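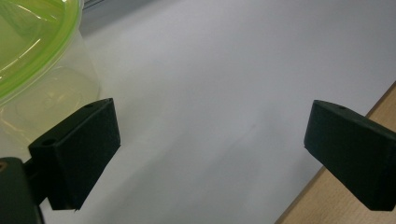

作業ノート　Brakari 第7章「鐘渡し」改稿

2019年5月24日

昨夜の読み合わせの続き。忘れないうちに書いておく。録音は取っていないので、言い回しは自分の記憶による。違っていたら余白に直しを入れてください。

問題になっているのは、例の「鐘」の設定。おさらいとして現行版の決まりを写しておく。

・Aasen の谷と Jestton の港町のあいだに霧の川がある。
・渡し守が舟の鐘を鳴らすと、霧が割れて向こう岸への道が開く。
・鐘を一度鳴らすごとに、渡し守は自分の記憶をひとつ失う。
・どの記憶が消えるかは選べない。

企画会議のときは全員がこれを気に入っていたし、自分も賛成に手を挙げた。いまは疑っている。記憶を代価にする魔法というのは、読む前から悲しそうに見える。設定を一行で説明しただけで相手が「ああ、いいですね」と言う。その「いいですね」が信用できない。説明の段階で泣けるものは、本文がサボっていても気づかれにくい。

現行の原稿で何が起きているかを見ると、渡し守は第1章からずっと鐘を鳴らしている。仕事なのだから当然で、毎日客が来て、毎日鳴らす。計算上、とっくに自分の名前も舟の漕ぎ方も忘れていないとおかしい。ところが困っている様子がない。消えるのは決まって、亡くなった妹の笑い方とか、母親が編んだ肩掛けの色とか、詩になりそうなものばかり。昨日の昼に何を食べたかを忘れる場面は一度もない。「選べない」と書いてあるのに、作者が選んでいる。

読み合わせでこれを言ったら、「そこは象徴として読むところ」という返事だった。納得していない。象徴として読ませたいなら、規則として書かなければいい。規則の形で出した以上、読者は規則として検算する。少なくとも自分は読者としてそうする。

Lullby の感想欄について

先行公開した分に Lullby で付いた感想は581件。これを根拠に「鐘はうけている」と言う人がいるので、ざっとではなく最初から目を通した。

まず、かなりの割合が公開初日の夜に付いたもので、内容は「続き待ってます」「霧の描写が好き」。ありがたいけれど、鐘の仕組みが支持されている証拠にはならない。鐘に触れている感想だけを抜き出すと186件になった。そのなかでも「切ない」の一語で済んでいるものが目立つ。切ないと書いた人が次の章も読んだのかどうか、Lullby の画面からは分からない。

逆に気になったのは、長めの感想を書いてくれる常連が、章が進むにつれて鐘の話をしなくなっていること。第2章では予想合戦になっていたのに、第6章の欄ではみんな渡し賃の話をしている。偽の渡し札を売る男の場面がうけていて、鐘は背景になっている。飽きられたと取るか、世界になじんだと取るか。なじんだのだと言いたい気持ちは分かる。自分は飽きられたほうに賭ける。

とはいえ感想欄を根拠に何かを決めるのも同じくらい疑わしい。書き込む人は書き込みたい人であって、黙って離れた人の声は一つも入っていない。ここから引き出せるのは「反対の証拠はない」程度で、「賛成の証拠がある」までは行かない。会議資料にグラフで載せるのはやめてほしい。

試したこと

口で文句を言っているだけだと進まないので、第7章の渡河の場面を3通りに書き分けてみた。いずれも、夜明け前に薬売りの女が子どもを連れて舟着き場に来るところから、対岸に着くまで。前後の章には手を付けていない。

甲案　規則を厳密に守る

消える記憶を本当に無作為にしてみた。身近な記憶を紙片に書いて箱に入れ、引いたものを消す。自分で決めないための工夫。引けたのは「舟着き場の三段目の板が腐っていること」だった。

地味すぎて笑ったが、書いてみるとこれが意外に効く。渡し守は毎朝またいでいた段を踏み抜く。足首をひねって、客の前でみっともない声を出す。薬売りの女が「昨日は避けておいででしたよ」と言う。それだけで、忘れることの怖さが体に出る。妹の笑い方より怖い。

欠点も書いておく。まず、読者が規則を知らないと単に不注意な男に見える。第7章だけ読むならともかく、先行公開から間が空いて戻ってきた読者には通じない可能性がある。それと、この方式を全章に当てはめると、話がいずれ板と釘の話ばかりになる。箱から引くのを何度も繰り返したら面白いかというと、たぶん面白くない。一度引いて当たりが出たので良く見えているだけかもしれない。くじ運を作劇の腕と取り違えないこと。

甲案の抜粋（仮）。

　板が鳴った。男はその音を知らなかった。次に来たのは水の冷たさと、自分の口から出た犬のような声だった。
　女は荷を下ろさずに待っていた。
　「昨日は、避けておいででしたよ」
　男は穴を見た。縁の木は黒く、やわらかく、ずっと前から腐っていた色をしている。誰かが教えてくれてもよさそうなものだ、と男は思った。

「犬のような声」は安い。直す。最後の一文は残したい。

乙案　代価をやめる

鐘はただの鐘にして、鳴らせば霧が割れる。何も失わない。代価のない魔法はだめだ、と創作の手引きにはたいてい書いてあるが、あれもどこまで本当か怪しいと思っている。昔話の魔法には値札など付いていないことが多いし、それで誰も怒らない。

書いた結果。渡河はすらすら進み、場面の重心が薬売りの女と子どもに移った。子どもが鐘を鳴らしたがる。渡し守が鳴らさせてやる。ちょっと良い場面になる。ただし渡し守がいなくても成立する。親切な船頭が一人いるだけで、Brakari の主人公である必要がない。

代価を取り除いたら主人公まで取り除いてしまったわけで、つまり現行版の渡し守は「忘れていく人」という札のほかに何も持っていなかったということになる。これは鐘の問題より根が深い。好き嫌いも癖も借金も書いていない。試しに渡し守について、忘却と無関係なことを紙に書き出そうとしたが、煙草を吸う、のあとが続かなかった。その煙草も第4章で一度出てきたきり。

丙案　代価を払っているかどうか分からなくする

渡し守は「鐘を鳴らすと忘れる」と信じている。先代にそう教わった。実際に忘れているのか、年を取っただけなのか、酒のせいなのか、本文では決めない。

正直なところ、やる前は一番期待していなかった案。曖昧にしておけば賢そうに見える、という手口が嫌いなので。ところが書き始めると台詞がよく動いた。薬売りの女は薬を売るのが商売だから、渡し守の物忘れを聞くなり症状として扱う。「いつからです」「酒は」「お父上は」。渡し守はむきになって鐘のせいだと言い張る。忘れるのが鐘のせいであってほしい男、というのが出てきた。これは今まで原稿のどこにもいなかった。

疑わしい点。第一に、Aasen の章とぶつかる。第5章で谷の長老が鐘の由来を語り、地の文がそれを事実として扱っている。丙案を採るなら第5章の地の文を長老の台詞に変えないといけない。書き換えの量は多くないが、公開済みの章なので Lullby の版も差し替えになる。差し替えて誰も気づかないならいいが、気づく人は必ずいるし、その人たちがいちばん熱心に読んでくれている。

第二に、最後まで決めないまま終われるのか。終章では霧が晴れて鐘が要らなくなる予定になっている。そのとき渡し守の物忘れが止まれば鐘のせい、続けば年のせい。どちらかを書かざるを得ない。書かずに幕を引いたら、それは逃げだと思う。自分が読者なら本を閉じて文句を言う。

第三に、単に自分が書いていて楽しかっただけの可能性。台詞が動いたからといって読者が楽しいとは限らない。一晩置いてから読み直すこと。

丙案の抜粋（仮）。

　「酒は」
　「飲まない」
　「匂いますよ」
　「これは舟に塗る油だ」
　女は子どもの耳を両手でふさいでから、もう一度、酒は、と訊いた。

子どもの耳をふさぐ理由が自分でも分からない。分からないが手が勝手に書いた。読み合わせで聞かせて反応を見る。

地理のこと（脱線）

書き分けの途中で見つけた穴。第1章では Jestton の灯台が舟着き場から見えることになっている。霧の川を挟んでいるのに見えるのはなぜか。第3章では「霧の向こうに何があるか、谷の者は知らない」と書いてある。灯台が見えるなら、少なくとも灯台があることは知っている。

さらに、川幅が章によって違う。第2章では渡るのに半日、第6章では茶が冷める前に着く。霧の中では時間の進みが変わるのだ、と後付けで説明する案が前に出ていたが、反対。穴を見つけるたびに霧のせいにしていると、そのうち霧が世界で一番働いている登場人物になってしまう。ここは素直に第6章を直すのがいい。茶の場面は好きだけれど、諦める。

灯台は音にするという手もある。霧笛なら見えなくても聞こえる。ただ、霧笛と舟の鐘で音の道具が重なって紛らわしい。保留。

地図は誰も更新していない。共有の棚にあるものは古い版で、Aasen の谷がまだ川の南側にある。これを見て書くと間違えるので、使う前に本文のほうを確認すること。

呼び名について

「鐘渡し」という章題。読みは「かねわたし」でいいのか「かねわたり」なのか、原稿の中で振り仮名が割れている。前半は「し」、後半は「り」。渡し守の職名としても使っているから「し」で統一したい。音で聞くと「金渡し」に聞こえるという指摘が読み合わせであって、それは確かにそう。渡し賃の話とつながるので、かえって使えるかもしれないと言う人もいた。洒落に頼りすぎる気がして、自分はあまり乗れない。偽札売りの男に一度だけ言わせるくらいなら許す。

それから「代償」という語が多い。第7章の現行版では渡し守も客も地の文も代償、代償と言う。舟の上で働いている男がそんな言葉を使うとは思えない。丙案では「持っていかれる」に変えた。「今朝は何を持っていかれた」が挨拶になる。こちらのほうが耳に残るが、方言めかした言い方は書き手によって揺れるので、共作だと崩れやすい。使うなら例文をいくつか用意して、書く人全員に配る必要がある。

いまのところの考え

甲と丙の合わせ技に傾いている。消えるのは板の位置のような細かいことで、原因は決めない。板を踏み抜く場面のあとに薬売りの問診が来れば、読者は最初から疑う材料を持って台詞を読める。順番はこの順。逆にすると問診が設定の説明に見える。

ただ、合わせ技というのがそもそも信用ならない。二つの案の良いところを取ったつもりで、悪いところを両方もらうことがよくある。規則を知らない読者に通じない（甲）うえに、終章で逃げ場がない（丙）。この二つが片付くまでは採用と書かない。

終章については、渡し守が死ぬまで霧が晴れなければいいのでは、という意見が読み合わせの帰り際に出た。立ち話だったのでその場では聞き流したが、考えてみると悪くない。晴れるのは代替わりのあとで、確かめる相手がもういない。これなら決めずに終わっても逃げにならないかもしれない。なるかもしれない。主人公を殺して帳尻を合わせるのは、設定の始末を人に押しつけているようで少し嫌だ。

反対意見も公平に書いておく。現行版のままで何が悪いのか、という声は根強い。妹の笑い方を忘れるくだりは、声に出して読むと確かに部屋が静かになった。自分も静かになったうちの一人だった。あれを切って板の穴に差し替えるのは、うけている歌を外して新曲をやるようなもので、外したあとに後悔する可能性はある。切る前に保存しておく。現行版は「旧」の束に入れ、捨てない。

十一月の合本までに第7章を固める、という日程自体は動かさない。ただ、日程があるから丙に決めるというのもおかしな話で、間に合わなければ現行版で出して、注も言い訳も付けないほうがまだましだと思う。

次にやること

甲と丙をつないだ通し稿を一本書く。長さは現行版を超えない。超えたら、説明を足しているということなので疑う。

第5章の長老の語りを台詞に直した場合の見本を作る。丙を採らなくても、あの地の文は説教くさいので損にはならないはず。

渡し守の好き嫌いを考える。忘却と関係のないもの。煙草のほかに。食べ物、歌、嫌いな客、金の使い道。決まったら表にして終わりにせず、どこかの場面で一度は使う。使わないものは無かったことにする。

第6章の川幅。茶の場面を削った版と、茶が冷めてから飲む版の両方を用意して、短いほうを採る。

通し稿を、Brakari をまだ一章も読んでいない人に渡す。感想は聞かずに、どこで読むのをやめたかだけ教えてもらう。最後まで読んだと言われたら、渡し守がなぜ板を踏み抜いたのかを訊く。答えが「うっかり」なら甲は失敗。

追記

夕方、丙案を読み直した。薬売りの問診はまだ面白い。ただ、女が賢すぎる。渡し守の嘘を全部見抜いていて、会話が一方的になっている。ひとつくらい見立てを外させたい。油の匂いは本当に油だった、でもいい。そうすると「匂いますよ」の返しが生きるし、読者も女の言うことを丸呑みにしなくなる。

子どもの耳をふさぐところは、やはり分からないまま。消さずに置いてある。

板の段数、甲案では三段目と書いたが、第1章を確かめたら舟着き場に段はなく、坂になっていた。坂の板でも腐るか。腐るだろう。書き直し。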